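Can a robot tidy a countertop yet? Sort of
2024-01-23

I spent my morning watching simulated chores with Renu Mishra at Denel, and I had way more fun than I expected! Her team runs its two-armed robot through household jobs on a computer before it goes near a real kitchen or bathroom.

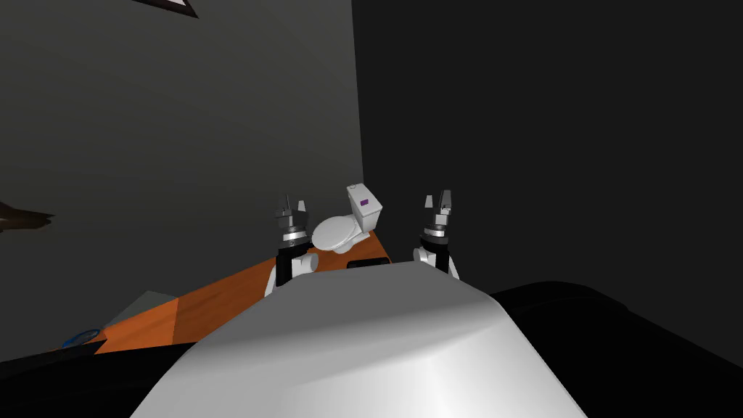
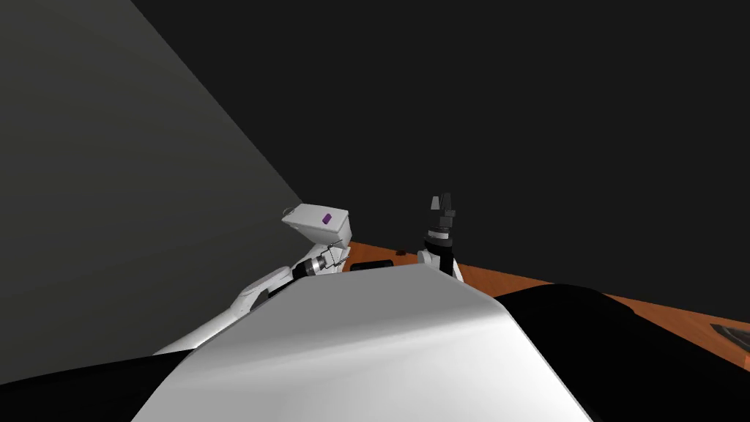
Both views are computer renderings, with the robot's arms by the orange wood-grained surface.

Mishra's list has 374 chores on it, from wiping shelves to putting things away, and she'd trust the machine with 13 of them today (I'd hoped for laundry, but no). Naveen Sachdeva, who handles the testing, told me small stuff near an edge still gives it fits. They want 500 chores on the list by the end of February. I'm keeping my sponge for now, but I'll be back to see how it's doing!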